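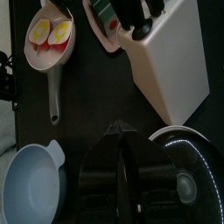 Accueil Portail du jouet Article Discussion Lire Historique

La dînette est un ensemble de jouets reproduisant à petite échelle la vaisselle, les ustensiles et les aliments d'une cuisine. Le mot, diminutif de « dîner », désigne d'abord un petit repas pris entre proches ou un repas pour rire servi par des enfants. Par extension, il s'est appliqué à la vaisselle utilisée pour ce jeu. On dit « jouer à la dînette » ou « faire la dînette ».

Histoire

De la vaisselle miniature en terre cuite est connue dès l'Antiquité, sans qu'il soit toujours possible de distinguer le jouet de l'offrande funéraire ou votive. À l'époque moderne, les cuisines miniatures de Nuremberg réunissent dans une boîte ouverte un foyer, des étagères et des ustensiles d'étain ou de cuivre. Elles servent autant à l'apprentissage domestique qu'à l'agrément.

Au XIXe siècle, les manufactures de faïence et de porcelaine produisent des services d'enfant complets, souvent décorés par impression. La tôle émaillée puis l'aluminium embouti font baisser les prix. Après la Seconde Guerre mondiale, le plastique moulé s'impose dans la plupart des gammes courantes — le bois se maintient surtout dans les écoles et chez les petits fabricants.

Composition

Un assortiment courant comprend des assiettes, des couverts, des casseroles et un service à thé ou à café. Les aliments factices sont vendus avec l'ensemble ou à part. Certains se séparent en morceaux retenus par une bande autoagrippante, que l'enfant « coupe » avec un couteau sans tranchant. Le catalogue du fabricant Gramach compte 400 références, dont 21 pour les seuls légumes. La maison Flandeson, plus modeste, s'est limitée aux services de table, tirés en séries de 1 000 coffrets.
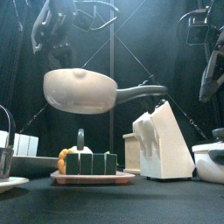
L'échelle varie d'un fabricant à l'autre. Les pièces destinées aux jeunes enfants sont d'ordinaire plus grandes que celles des services pour poupées, et leurs proportions sont simplifiées : anses épaisses, bords arrondis, becs courts.

Usage éducatif

La dînette relève du jeu symbolique, qui apparaît généralement au cours de la deuxième année. L'enfant reproduit d'abord des gestes isolés, comme verser ou remuer, puis les enchaîne dans un récit et y attribue des rôles. À l'école maternelle, le « coin cuisine » sert aussi au vocabulaire, au tri et à la correspondance terme à terme, par exemple lorsqu'il faut mettre une assiette devant chaque convive.

Longtemps présentée comme un jouet de fille, la dînette est aujourd'hui souvent proposée sans distinction de sexe, avec des variantes inspirées du restaurant ou du marché.

Collection

Les services anciens complets sont recherchés, les couvercles et les soucoupes ayant souvent disparu. La collection réunie par Ottavio Farina comprend 2 160 pièces, classées par matériau. Son inventaire, repris par Brynhildur Vídalín, signale les remontages — services composés de pièces d'origines différentes.

Voir aussi

Maison de poupée
Jeu symbolique
Marchande (jouet)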